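The ferry from Vokirport to Altalach was rated for 2,000 kilograms of mixed freight on the lower deck, and the purser's job was to see that the declared weight and the actual weight agreed. On Thursday they did not. The difference was 14 kilograms, in the ship's favor.

She checked the scale first. It had been calibrated in April and the seal was intact. She put the 20-kilogram test block on the plate and it read 20. She took it off and the needle went back to zero.

She then went through the manifest line by line. Salt, lamp oil, two crates of hinges, dry goods for the clinic at Altalach, a mailbag, one disassembled loom. Each line had a weight, a consignor and a stamp from the Essien office, which handled all freight on that side of the strait. The dry goods were the only line without a packing list, so she opened them on the mess table and set the contents out by type.

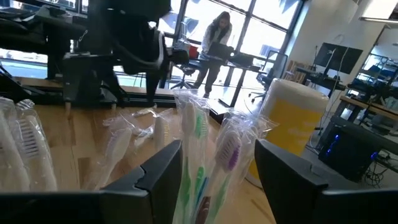 Can a ferry sail when the freight is lighter than declared?

The rule allows it, provided the shortfall is entered in the log and signed for before the lines are cast off. Overweight freight has to be taken ashore. Underweight freight only has to be explained, and the form gives the purser four lines in which to do it.

She had never used more than one of them. The usual entry was "evaporation" or "clerical." Neither applied. Salt does not lose 14 kilograms in a dry hold, and the Essien office, whatever else was said of it, could add.

At almost noon the mate came down to ask about departure. The tide at the Punby bar gave them until 4. After that there would not be enough water under the keel and they would have to lie at the quay until morning. She told him she needed another hour. He looked at the table, said that the cook would want it back, and went up again.

She repacked the clinic goods, weighed them, and got the declared figure to the gram. She did the same with the salt and the oil. The hinges were correct. The mailbag was correct. That left the loom, which had been sent by a weaver in Vokirport to a sister who had moved across the strait nine years before. It was listed as complete.
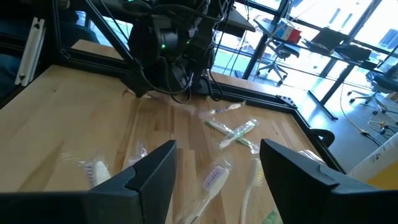

The loom had come aboard in five bundles tied with tarred cord. She untied them in the passage, where there was floor enough, and compared the parts with the drawing pasted inside the lid of the shuttle box. The beams were present, and so were the treadles and the reed. The bench was not. On the drawing it was marked in pencil with its weight, 14 kilograms, and beside that, in the same hand, a line that had been written and rubbed out and written again: "Come and get it yourself."

She read this twice. Then she tied up the bundles in the order she had found them and went to her cabin for the log.

The first line of the form she filled in as required: item, declared weight, actual weight, difference. On the second she wrote that the bench had been retained by the consignor. The third asked whether the shortfall was accidental. She held the pen over it for a while - the ink was poor and had to be kept moving - and wrote "no." The fourth line asked what action was recommended.

She wrote "return passage, one adult," and signed it. Then she went up to tell the mate they could sail.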